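The Cup Has to Hang by Its Handle
How a student robotics club in Tulgate spends its afternoons
By Lo Cuditz

The robotics club at Holtberg meets at 3:30, after the shop class has cleared out, and stays until the building closes. It started in October with a borrowed bench and a single arm. The club still has the single arm. What it has added since then is people, and a whiteboard schedule that says who gets to drive and for how long.

The task this term sounds small. A cup lies on a tray. The arm has to pick it up, carry it across the table and hang it on a wooden mug tree by the handle. Most members expected to be finished in a couple of weeks and move on to something with wheels.

They are still on cups. Gripping one by the body is fairly easy, but then the handle can end up pointing anywhere, and a peg only works if the loop meets it from the right side. Gripping by the handle blocks the opening the peg needs to go through. The students have argued over this a good deal, and the current thinking is that the arm should take the cup near the rim and turn the wrist on the way over.

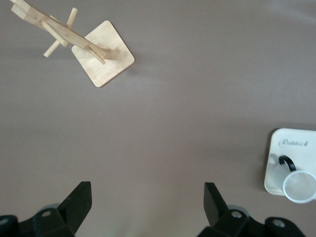

Students teach the arm by guiding it through the job by hand, over and over, while the computer records the wrist camera view and the position of each joint. One full run from start to finish is called a demonstration. The club had 103 of them when I visited, and its goal for the year is 2,000. Runs get thrown out if the driver hesitates too long or bumps the tree, so progress is slower than the schedule suggests.

Drivers work in teams of five. One guides the arm, one resets the table, one watches the recording, and the other two label the last batch on a laptop. They trade places every 20 minutes. The reset job is the least popular - it means moving the tree and the tray to new spots between runs and writing the change in a notebook.

The notebook matters more than it looks. Early on, the team left everything in the same place, and the trained arm did well until the tree was moved a few inches. It then reached for a peg that was no longer there. The club kept those early runs but marked them, and new members are asked to read the pages before their first turn.

A regional meet in Cuditz is next. Each team there gets five attempts, with the table set up by the judges. The club plans to bring the arm, the notebook and a spare set of finger pads.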